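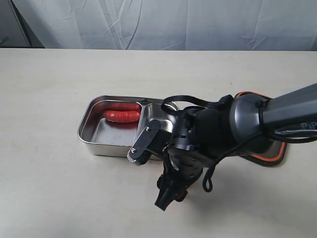
Figure 2. The arm at the divided steel tray, with one red sausage in the larger compartment.

4.1 The Lunch Task

The Lutudby club chose lunch as its task by vote, over the objections of Pietrzak, who had wanted chess. A round lasted 60 seconds and the robot had to move one item of food from one side of a tray to the other. Students found this insultingly easy until the first practice. Steel trays are shiny, and the club's first detector was very fond of reflections. 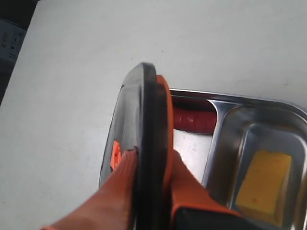

Stępień's team then switched to the wrist camera for the final approach, on the theory that a robot should look at what it is about to pinch. We logged 996 attempts over the term and kept 947 of them. The rest were lost when a student saved over the folder with his history essay. Grip force was set by hand, and arguments over the right value for a sausage took up more club time than any other topic, snacks included. The settings we used are listed in the next section.

Contact: T. Cieślak, Lutudby Robotics Club | Mar 29, 2018 | Back to top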